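Durrani Residence Services
Thread, November

1/ Durrani Residence Services is issuing updated guidance on the care of shared surfaces in the lounges and break areas of Cinidgate House. The guidance applies to all floors and replaces the notice posted at the start of the fall term. Residents and staff are asked to read the full thread.

2/ Our current concern is the drawer units. Each lounge has one, and over time the tops have become a resting place for snacks, drinks and cleaning items that belong elsewhere. The drawers are for shared supplies. The tops are to be left clear at the end of each use.

3/ The gray unit with a green snack bag, a green can and a kitchen sponge on its top is typical of what our staff find on evening rounds.
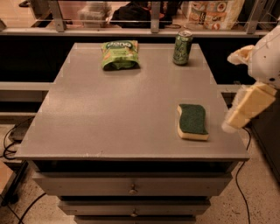 SURFACES AND SUPPLIES

4/ Food and drink may be consumed in any lounge. Packets and cans should be removed by the person who brought them. Unopened items may be placed on the share shelf in the second-floor kitchen. Opened items may not.

5/ Cans go in the recycling bin beside the elevator. Please empty them in the kitchen sink first. Snack bags with a foil-style finish are not accepted in our recycling stream and go in general waste.

6/ Sponges are kitchen items. They are kept in the tray by the sink and should go back there after a surface has been wiped. A sponge set down on a painted cabinet can leave a damp patch, and repeated damp will lift the paint along the edges.

7/ On the correct side to use: the foam side is for painted and coated tops. The green scouring side is for pans and sink basins only. Several units in the building already carry small scuffs and pale marks. We are not assigning a cause to these, but scouring will add to them.

8/ The recommended method for a gray top is as follows. Clear everything off. Wipe with the foam side, wrung out well, from the back edge to the front. Dry with a paper towel. Return the sponge to the kitchen. Staff allow 2 minutes for this, and we ask residents to do the same.

9/ Spray cleaners are no longer supplied in the lounges. The product we now use, Skoltano, is held by building staff and applied once a month. Please do not bring other sprays from your rooms for use on shared furniture.

10/ The most frequent report we receive concerns packets pushed to the back of a unit and left there. A crumpled bag near the back edge is easily overlooked when the front of the top has been wiped, and crumbs then collect where the top meets the wall. Please check the back as well as the front.

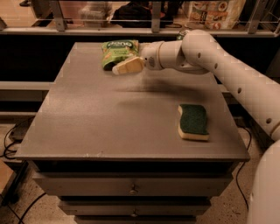 Raghavendra Kamath replied that the share shelf fills up by early evening, and asked whether sealed snacks could be kept in the top drawer of the lounge unit until there is room.

11/ We thank Mr. Kamath for the question. The top drawer is reserved for paper towels, trash bags and batteries. Sealed snacks may be placed in the bottom drawer of the lounge unit from this month, provided they are labeled with a room number and a date. Unlabeled items will be removed at the monthly clean.

12/ A related matter, raised by Sadia Afridi at the last residents' meeting: replacement sponges. These are now delivered by Traltport with the paper goods and are stored under the kitchen sink on each floor. A sponge should be replaced when the foam begins to tear or the scouring layer comes loose. There is no need to ask at the desk.

13/ Residents who find a drawer that sticks, a loose knob or a chipped edge should report it at the front desk before 11 a.m. for attention the same day. Please give the floor and the lounge. Please do not attempt repairs with tape or glue.

14/ The building log shows 1,884 requests received at the desk this year, and surface cleaning remains among the leading subjects. We appreciate the care that most residents already take.

15/ Questions about this guidance may be sent to Asif Mirani at the front desk. Printed copies will be available in each kitchen by the end of the month.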